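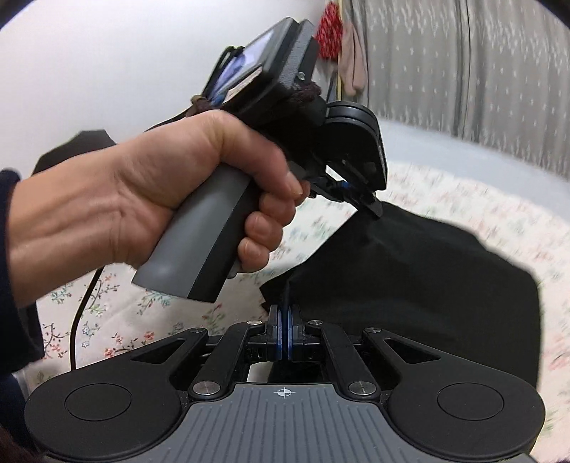

How often should black clothes be washed if you want them to stay black?
Less often than most people wash them. A black T-shirt worn next to the skin needs a wash after each wear in warm weather, but trousers, jumpers and overshirts can go 5 wears or more if they are aired overnight.

Dyes such as the ones used on cotton come away a little at every wash. Rubbing makes it worse, and so does heat. The steps below are for cotton, linen and cotton blends. Wool and silk need their own treatment, covered in our Daltwood guide to knitwear.

Before the wash

Turn everything inside out and close the zips. Check the pockets for tissues. Sort by weight as well as colour — a heavy pair of jeans will scuff a thin top for the whole cycle. New black items go in on their own the first time, or with other blacks you don't mind about.
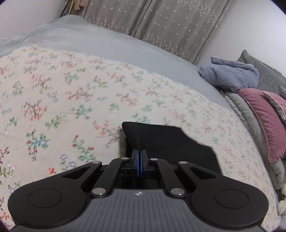 Set the machine to 30 degrees. If something is really dirty, 40 is the most I would use. Choose a short cycle with a lower spin, and fill the drum loosely enough that you can still get a hand in at the top.

Use a liquid detergent made for dark colours. Powder can leave pale streaks in the folds, mostly in hard water areas. I use Manow liquid and measure it with the cap, a little under the line for a half load. Leave out the fabric softener.

Drying

Take the clothes out as soon as the cycle ends. Shake each piece, smooth the seams and hang it in the shade, still inside out. Direct sun fades black cotton to a rusty brown, first along the shoulders.

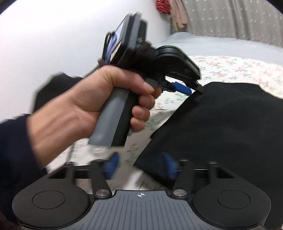
If you have to use a tumble dryer, pick the low setting and stop while the cloth is slightly damp. Iron on the wrong side, or put a thin cotton cloth between the iron and the fabric to avoid shiny patches.

When the colour has already gone

Faded cotton can be dyed again at home. Weigh the item dry and follow the packet for the amount of dye and salt. Polyester thread won't take cotton dye, so the stitching may show up lighter afterwards.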